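Living > At Home > Interviews

The man who can't leave a table alone

21 January 2022

By Faustino Cortés

Print this story | E-mail this story

The owner of Partington, a secondhand furniture shop in Ovcombe, has sold tables for 37 years and has yet to forgive the rectangle.

"Four corners, and you'll meet every one with your hip," he says. He asked me to leave his name out of it, on the grounds that his customers already call him enough things.

His own favorite is a big white one with a wavy outline, something like a kidney. He bought it in Getton in August for $351 and has moved the things on it nearly every day since. I suggest that this might be a lot of moving. He suggests that I drink my coffee.

"People put stuff down and think they're finished," he says. "You put it down, you look, you shift it 2 inches. Then you have lunch."
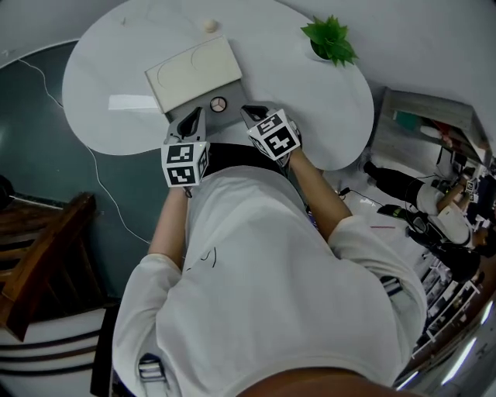 The white table, with the cream box and the plant.

The cream-colored box, with two big circles pressed into its lid, is the piece he frets over most. Set it square and it looks "like it's waiting for the bus." He prefers a slight angle. The little plant in the white pot gets one of the curves to itself – "it's the only thing here that's alive, so it gets the view."

And the round beige knob toward the back?

"That stays," he says, and goes no further.

A dealer from Zuvurthorpe once offered him $3,000 for the table and everything on it. He said no, then worried for a week that the man would have lined it all up in a row.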